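From: Xiaoyan Duan
To: cell-equipment list
Date: Monday, February 26, 2018
Subject: Re: second dish cell - what do we need to order and when

Hanyu, quick answers inline, on my way to the Postetti call so excuse typing.

Hanyu Ding wrote:
> Trying to close the equipment sheet for the second cell. Wenjie has
> one line that says "arms, frame, misc" and a total, which I can't
> send upstairs. Can somebody split it? Also:
> 1. Do we need two arms again or would one do for plates?
> 2. Is the Zotell quote still good?
> 3. What is "dishware, 1,892"? Is that dollars? For plates??
> 4. Can any of this wait till October?

1. Two. Please don't let anyone talk you down to one. We priced the single arm version last year and the saving looked nice until you add the fixture to hold the tray still, plus Zhiqiang's time to design it. Second arm holds or steadies, first one moves plates. Same grippers both sides so we can share spare fingers. Put the fingers on their own line, they are a consumable, I keep saying this.

2. Zotell quote is good for 10 more days. After that they requote and I would expect it to go up, the rep more or less told Fengying so. It covers arms, mounting plates and cables. Does NOT cover the aluminum frame or the slotted panel, those are Flovico. Flovico lead time is 9 weeks now so the frame has to go first, even if the arms slip. Nothing to bolt them to otherwise.

3. Yes dollars, no not just plates. Dishware, trays, baskets and hooks, wall covering, and shipping on all of it. Fengying lumped them together becuase they come out of the same code. I'll ask her to split it. Plates should be the restaurant kind with printed rims, more than one pattern. Plain white from the supply catalog is cheaper but the customer's kitchens don't use plain white, and Lu wants the same mix they have.

4. Wall covering could wait. Spare baskets could wait. Everything else no.

For whoever is writing the justification, what the first cell is doing is stacking and unstacking out of a tray, with loose plates on the table next to it.

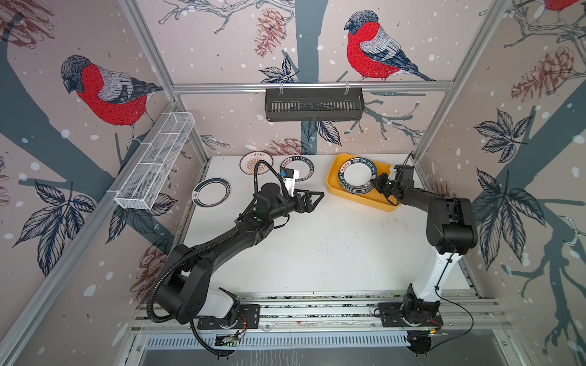
So on the sheet I would do frame and rails, arms, grippers and fingers, electronics, then props. Five lines. Upstairs can read five lines. Electronics is small but don't drop it, each arm needs its own board and we had none on the shelf last time, lost days over a part that costs less than lunch.

Tabletop: same white one, same size. Wenjie wanted to go bigger. I'd say no, reach is the limit and a bigger top just gives us corners neither arm gets to. The one we have is scuffed up but fine, no need to replace it in this round.

Cable hose, get the longer length. Not on the Zotell quote as far as I can see, Zhiqiang can you check?? The short one would pull if we move the base over at all.

Also 2 spare trays. Yellow if they still have it, if not whatever color, just same rim height.

Need the split numbers from Fengying before I sign anything. Hanyu if upstairs wants a meeting do it without me Thursday, I'm at Lu all day.

Xiaoyan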